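**Notes from my kitchen table**

Well, I finally did it — I switched the whole house over to loose-leaf tea! Homa Zarei talked me into it back in March (she'd brought a tin home from a little shop in Prarcombe), and I've been slowly working through my old tea bags ever since. The last one went on 17th December, and I didn't miss it one bit.

My water was too hot for years, it seems. I used to pour it straight off the boil and then complain that green tea tasted like lawn clippings. Now I let the kettle sit for 5 minutes with the lid up, and wow, what a difference. Black tea still gets the full boil, though.

I'm up to 218 cups in my tea notebook (yes, I keep one) and the smoky one is still my favorite, mostly with toast.
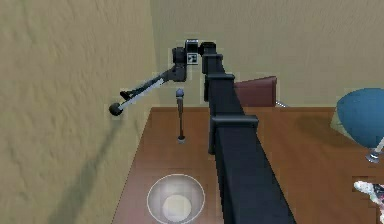

*Black arm, brown wooden table, beige wall.*

If you have a good way to store mint, write and tell me. Mine goes dusty in no time.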